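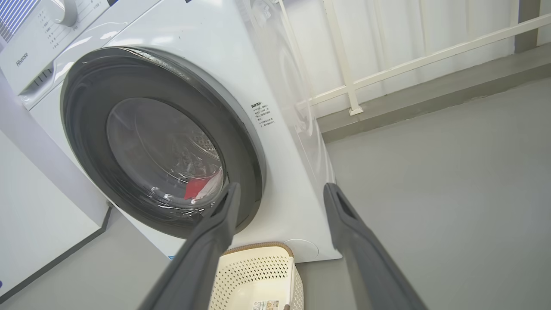
One Red Thing and a Lot of Waiting

I've lived in four apartments in Korkstead and the new place on Tang Street is the first with a washer of its own, so forgive me if I go on about it. It's a white Hisense front-loader with a big round door, and for the first week I pulled up a stool and watched it like TV!

Before that I was a laundromat person. Tralico, on the corner, 20 minutes each way with the bags if the lights were against me, and always somebody's forgotten sock in the dryer. I miss the gossip a little. I don't miss the quarters.

My downstairs neighbor, Shaohua Shen, spent years repairing washers, and I got my education from him over tea. My first question was the red one (everyone has a red thing, mine goes in with whatever's on the floor). He sighed at me. New red clothes get washed alone, he said, cold, at least 3 times, and after that you can start taking chances with the pale stuff. I take chances sooner than that. So far I own one pink pillowcase.

Then he got down on his knees and pointed at the round cover at the bottom right of the front. "When did you clean the filter?" I had been living there since January and had never given that little circle a thought. Put down a towel and a shallow dish first, turn the machine off, open it slowly. Out came gray water, a hair tie, two coins and a button from a coat I'd given away. The smell! I do it every couple of months now.

The other thing I've come around to is using less detergent. I used to fill the drawer until it looked generous, and my towels came out stiff as toast. Ott Jankauskaitė, who runs the Wistberg linen shop and is scary about sheets, told me to cut it in half and see. I did, and the towels are soft again, and a bottle lasts me ages.

I leave the door open a crack between loads, too. My cat has opinions about this, so I check the drum every single time before I put anything in.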